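Progress report to Wadley, second period
Project: Learning to separate nested and touching objects with two arms
Prepared by: Mechthild Marti, with Behrouz Moradi and Remo Bachmann
Period covered: until the end of March

1. State of the work

In the first report we promised a recorded set of demonstrations and a first trained policy before the end of this period. Both are ready. The set contains 1909 demonstrations. After checking, we kept 1688 of them for training. The others were removed by Remo Bachmann, mostly for the reason that the operator stopped in the middle or that one camera stream had missing parts. We keep the removed ones on the Gandar server, as your reviewer Aurelia Rüegg asked us to do.

The policy is trained on camera images and joint positions only. We do not give it the shape of the bowl or the number of bowls in the stack. This was discussed at the last meeting and we stayed with the decision, although it makes the training longer.

2. Method

The task has two parts. In the first part the arms take the upper bowl from a stack and put it on the table. In the second part they put the bowls together again, in the order of size. One arm holds, the other one moves. Which arm does which part is decided by the policy and can change during one trial.

The new point in this period is what we call the contact delay. Before the moving arm closes its fingers, it waits for a short time and the policy makes its prediction again with a fresh image. Behrouz Moradi had the idea after he looked at the failures of the first version, where many grasps were planned on an old image and the fingers came down on the rim of the second bowl. The delay costs time in every grasp, but we think this cost is acceptable at the present stage.

3. Results

We made 168 evaluation trials, half of them with the delay and half without. With the delay, 60 trials were complete from beginning to end. Without it, the number was 41. A trial is counted as complete only when all bowls are back in the correct order and no bowl has fallen. A correction by the operator makes the trial a failure, also when the correction was very small.

The most frequent failure in both groups is that two bowls are lifted together. It happens more with high stacks. The second most frequent is that a bowl is put down too near to its neighbor, and the fingers cannot enter between them for the next grasp.
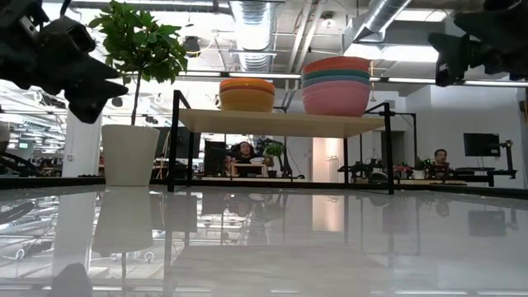 Plastic bowls at the Trulluvthorpe site.

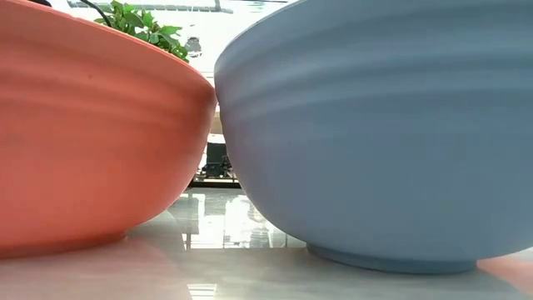 For the second kind of failure we now measure the free distance between bowls at the height of the rim and no longer at the height of the table. The two values are very different for our bowls. The orange and the blue one have a wide upper part and a narrow base, so there is an open gap low down between them while the walls meet or nearly meet higher up. Our old measure reported such a position as free. Leopold Marti has changed the evaluation script, and all trials of this period were calculated again with the new measure.

4. Difficulties

The shiny tabletop gives strong reflections of the ceiling lights. We have not yet tested how much they disturb the policy. A matte cover would be easy to buy, but we would like to measure first and change the table after.

The replacement finger pads from Strebel came later than planned, and all results in this report were made with the old pads. We will repeat a part of the trials with the new ones.

5. Plan for the next period

We will record more demonstrations with high stacks, test the delay with different lengths, and start with the objects that have a handle. We ask for your agreement to move the remaining travel money to computing time. The budget table will be sent separately by Mechthild Marti.

Related items
First progress report: recording setup and operator training
Data sheet for the bowl demonstrations
Note on the calibration of two arms
Minutes of the project meeting with Wadley
Strebel finger pads: order and delivery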